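Setting up a table for a humanoid hand without scaring your coworkers

I've been asked for this write-up enough times now that it's easier to put it on a page and send people the link. It covers how I get a tabletop session ready when a robot with a proper fingered hand is going to be reaching for stuff and there are people in the same room. You won't find any control code in it. It's all the boring things around the code, the bits you skip when you're excited (I was excited, I skipped them, more on that further down).

One thing first. If your shop has a safety officer or a written risk assessment, that wins over anything I say. Go read ISO 10218 and the technical spec on collaborative robots, ISO/TS 15066, even if you only get through the parts on stopping and on contact with people. They're dry, but they use words carefully, and after reading them you'll stop saying "it's a small robot, it's fine."

What you need before you start

A table that doesn't rock. Objects you don't mind losing. A stop button on a cable long enough to reach wherever the operator is going to stand. Colored floor tape. A sheet of paper and a pen, which I like better than a laptop for this because you can fill it in with one hand while the other one stays near the button.

Step one: pick the objects

I keep the set small and mixed. Something tall and light, something boxy, something small enough to be annoying, and one thing that will punish you for being sloppy. Empty the packages if the task allows it, or at least write down which ones are full, because a full bottle and an empty one are two completely different grasps and next month you will not remember which you had. No real glass when I can avoid it. Ceramic only goes out once the slow runs look good.

Give each object a plain name and stick to it. We had "Yau" as a label for one layout and "Beton" for another, and for a while people were using them the other way round in the notes. What a mess! Now the layout name goes at the top of the paper sheet and gets read out loud before the first run.

Step two: lay them out

Leave room for the whole hand, with the fingers open. Everybody measures the gap for the object and forgets the knuckles. I open the hand fully, park it beside the table and look at how wide it really is before I put anything down. 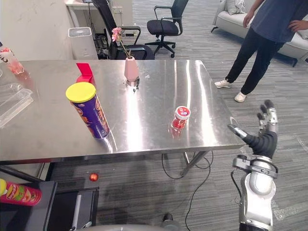
Page last changed: 15 December 2018

The purple can with the yellow lid is tall and stands well apart from the little red bottle, so there's space to come in at the bottle from the side. The red box is right behind the can, which makes the can a harder pick than it looks if your hand tends to overshoot. And the pink vase sits near the back edge. I like a fragile thing to be far from the fast part of the motion, though the back edge has its own problem, namely that it's an edge. If you're nervous, bring it in a hand's width.

Shiny steel is a choice too. It wipes clean and it's sturdy, but you get a dark reflection under a tall object and bright bands from the lights, and a depth camera can make a real hash of both. Run your detection with nothing moving first. If it reports things that aren't there, turn off a light or put down a matte mat and run it again.

Step three: do the floor

Please don't skip this one. Walk the whole area where anyone might stand or step back. Loose cables go along the wall or under a cover, and anything that can roll gets picked up. A ball under the table is exactly the kind of thing you find with your heel while you're watching the hand. Chairs with wheels get pushed back past the tape.

Then agree where the people go. One person is the operator and has the stop button. Anybody else is a watcher and stays outside the reach of the arm, and I mean the full reach, measured with the arm stretched out, plus a step. If a watcher wants to fix an object, they say so, the operator stops the robot, and then they walk in. No reaching in during a pause, because a pause in the program is not a stop!

Step four: the slow runs

I do 8 of these at reduced speed before anything else. Press the stop in the first one, on purpose, in the middle of a motion, and watch what the arm does. Does it hold or does it sag? Do the fingers let go? You want to know that while there's nothing in them. My own lesson came on project Udo, where I tested the button with the arm parked, ticked the box, and found out later in the day that a stop in mid-lift dropped whatever was being carried. It was only a snack can, but I swept crumbs for a while.

Step five: write it down

Layout name, who has the button, which packages are full, speed, anything that fell. Our sheet has 11 lines and I'd fight anyone who wants to make it 13. We were on sheet 2496 when I last looked, so it can't be that much of a burden. The blank version is in the Alonside folder, and I'm redoing it in January to add a line for lighting. If you've got a better way to note that than "left lamp off," send it over.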